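Chapter 4

Furniture That Stands Without a Wall

In this chapter you will learn
how a free-standing garment rack is made and what keeps it upright
how to put one together and check it before the first coat goes on it
where to place it in a small room
which words are used for its parts

4.1 A place for the coats

In the first three chapters we looked at furniture which belongs to the building: the built-in cupboard, the shelf on brackets and the row of hooks screwed into the wall. All these have one thing in common. The wall carries the load, and the furniture only holds the things in order. When the tenant moves out, most of this furniture stays behind, and the holes stay as well.

Many people today live in rooms where they are not allowed to drill. In the student houses at Fullum, for example, the house rules forbid any screw in the wall, and a new tenant in September receives a bed, a desk and a chair, but no wardrobe. The tenant must find a place for the winter coat, the shirts and the bag. Very often the answer is a garment rack made of metal tube. It comes in a flat box, it can be put together by one person, and it can be taken apart again when the room is given back.

A garment rack looks like a very simple object. It has a bar at the top, two poles and something on the floor. But a rack which was put together without care will lean, and a rack which leans will one day fall. It is therefore worth spending a whole chapter on it.

4.2 The parts and their names

The bar at the top, on which the hangers go, is called the crossbar or the top rail. The two standing tubes are the uprights. The part on the floor is the base. In many models the base is built like a ladder lying down, with long rails and shorter bars between them, so that shoes or a box can be put on it. The place where two pieces of tube meet is called a joint, and it is often covered by a sleeve, which is a little thicker than the tube itself.

Small parts are also important. A stop is a knob near the end of the top rail which prevents the hangers from sliding away. Hooks on the uprights are for bags, hats and belts. A long hook reaches far out from the pole and needs free space at the side; a small curled hook needs almost none. When you plan the place of the rack, you must measure from the tip of one long hook to the tip of the other, and not only from pole to pole. This is the most common mistake of beginners.

4.3 Checking the top rail

When all tubes are joined, the rack should be checked by hand. Stand in front of it and take the top rail with both hands, one hand on each side of the middle. Press down slowly, then pull a little towards you, then push a little away. You should feel the same resistance on the left and on the right. If one side gives way, a tube has not gone fully into its sleeve. Open that joint, clean it and push the tube in again.
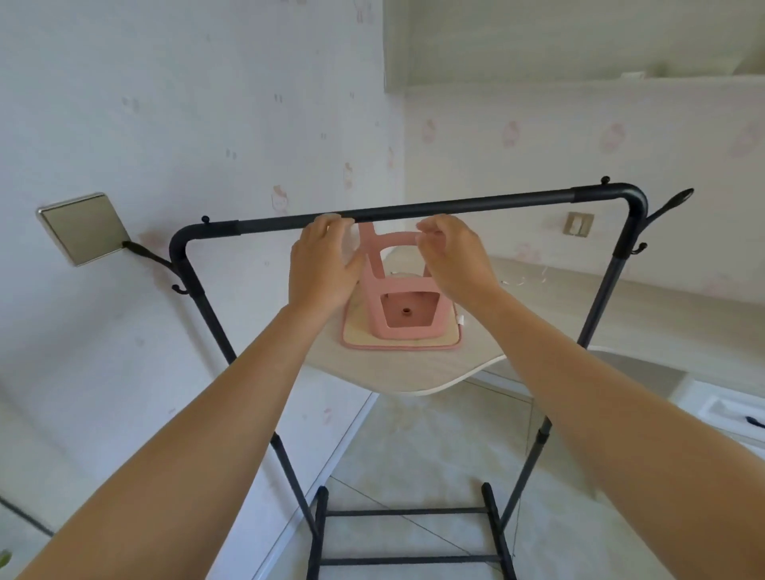

Readers of the first edition did not all agree with this method. One of them wrote from Gellemlow that pressing on the rail is not enough, and that she always lifts one end of the rack a little from the floor and listens. If something clicks, she said, a joint is open, "and you will hear it long before you feel it". We have tried her way in our workshop and we now recommend to do both, first the hands and then the ear.

Do not hang anything on the hooks during the check. A bag on one side pulls the upright out of line, and you will look for a fault in the joint when there is none.

4.4 Where the rack should stand

A rack needs a flat floor. On a thick carpet the base sinks in unevenly, and a thin board under it will help. It should not stand directly in front of a heater, and a window must still open behind it.

In a small room the rack often comes to stand close to a desk. This can work well if the chair can still be pulled out and if long coats do not hang over the working place. Put the short clothes on the side of the desk and the long ones on the other side. Things which are waiting for their own place, such as a stool, may stay on the desk while you work at the rack, but they should be put away before the clothes are hung up.

Exercise 4.1

A room at Dikedwood has a free piece of wall which is 1025 millimetres wide. Draw it on squared paper. Measure a rack at home or in a shop, with its hooks, and draw it into the plan. Decide whether it fits, and if not, which hooks you would leave off.

Exercise 4.2

The Tekin rack in the appendix has 2 long hooks. Write down what you would hang on each of them so that both uprights carry nearly the same weight.

The next section deals with the load on the top rail and how to calculate it.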